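How we record a pick-and-place demo at robotics club

I wrote this up because new members keep asking me the same things on Shezi (our club chat), and I'd like to point at one page for once. It covers recording a single task with the hand-held gripper: put a bottle on a coaster. If you can do this one, you can do most of the tasks on the Ornell list.

What you need

The gripper, a charged battery, a table with some space on it, a bottle with its cap screwed on tight, and a coaster. Leave the everyday clutter where it is! We used to clear everything away in February, and our first model got totally lost the minute somebody left a pencil case out.

Getting started

Open Trolledgate on the club laptop and make a new session. Type the task name in lowercase, with hyphens – the sorting script is picky about that. Then wipe the lens with the soft cloth. Yes, every time.

Stand so your own shadow stays off the bottle and hold the gripper a little above the table, fingers open. Press record, wait a breath, and then start moving. I like to come in low and slow with one finger on each side of the bottle, and I only squeeze once they're even. If you squeeze early, one finger gets there first and the bottle tips (ask me how I know).

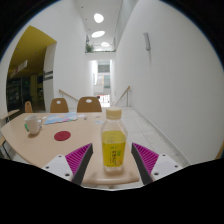 Fingers open on either side of the bottle, with the mug over to the left.

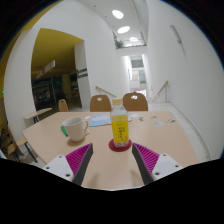 Lift just high enough to clear the rim of the coaster, carry it across in one smooth move and set it down flat. Open the fingers all the way before you back off, or you'll drag the bottle along with you. Then stop the recording.

How many demos do I need for one task?

We aim for 200 per task. You can train on fewer to see if anything works at all, but ours only got reliable near that number. Nobody should record them all in one sitting, so do 30, take a break and hand the gripper to someone else. Different hands are good for the data anyway.

Changing things up

Move the bottle and the coaster to new spots every few takes. Turn the label a different way now and then, and come in from the other side of the table too. Keep the fumbles in a separate folder called "oops" – we do use them.

When you're done, hit sync and wait for the green check before you close the lid. The Flirnitz folder is at 1,934 clips now, and I would love to see it pass two thousand before the end of the semester. Next page is on trimming, which I still have to write.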